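Workshop notebook, snack tray and pantry shelf
8/24/18

Started the morning meaning to get straight to the sanding and ended up, as I so often do, in the pantry corner. Hagos had left a note on the shelf saying the lunch things needed sorting before the Workneh people come through, and he was right, it had gotten to the point where you had to move three things to reach the tea. So I gave it the first couple of hours and I am writing it all down while I remember where everything went.

The old arrangement was everything in the one deep cardboard carton, chips at the bottom, crackers on top of the chips, and somebody's oatmeal on top of that. You can guess the condition of the crackers. I tipped the whole lot out on the bench (brushed it down first, Czesław, before you ask) and sorted by what gets eaten standing up and what needs a bowl or a spoon. The standing-up things go on the tray now. The rest went back on the shelf with the labels facing out.

About the tray. I had been wanting a use for the one left over from the Cutura job, the first try, where the rim came out a touch proud on one side and we made them another. It has sat behind the drill press since March and it seemed a shame, with such nice straight grain in it. I gave it a light going over with fine paper, wiped it, rubbed in one thin coat of the oil that is safe for food and left it overnight on Wednesday. It came up a lovely honey color. Danilo thinks it wants a second coat and I think he may be right, but I would like to see how it wears with people's hands on it before I fuss any more.

Order of work, so the next person can do it without me:

Clear the tray completely and wipe it with a barely damp cloth, then a dry one. Don't run it under the tap, please!
Chips go in first, lying down. I tried standing them up on their bottom edges and they slump over the minute somebody takes one from the middle.
Bars and small boxes next, in whatever space is left.
Nothing open goes on the tray. Open things get a clip and go in the tin.

I did wonder whether the little bags were worth it. The big ones are cheaper by a good bit, and Tudor made that case to me at some length over coffee, but the big ones go soft here by the second afternoon with the door open, and then they sit around being soft until I throw them out. A small bag gets opened and finished.

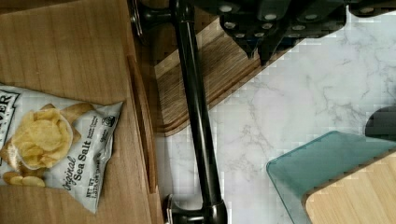

Plain salt is the one that goes first every week, so that is what I would reorder if we only order one. The 1.375 oz size is about right for a person who has already had a sandwich. I asked for opinions on flavors and got far more than I wanted, including a long one from Hamish about vinegar, and I have decided to leave things as they are until September.

Money, for the tin: I put in 2 dollars too much last time and took it back out, so the book is straight again. The Standley order number is 1433 if anybody has to call them, and the key code for the side cupboard is still 855. Please don't write that on the cupboard.

Still to do. The shelf itself sags a little toward the window end and I would like to get a batten under the front edge, there is an offcut from the Junell bench that ought to do it. I also want to sand that proud side of the tray rim down properly, though I have gotten rather fond of it, it makes a good place to put your thumb when you carry the thing across the room. Danilo has offered to do the batten on Monday if I mark it out for him first.

Sanding got started at a quarter past eleven in the end. 200 grit on the drawer fronts, two of them done, the other two clamped and waiting.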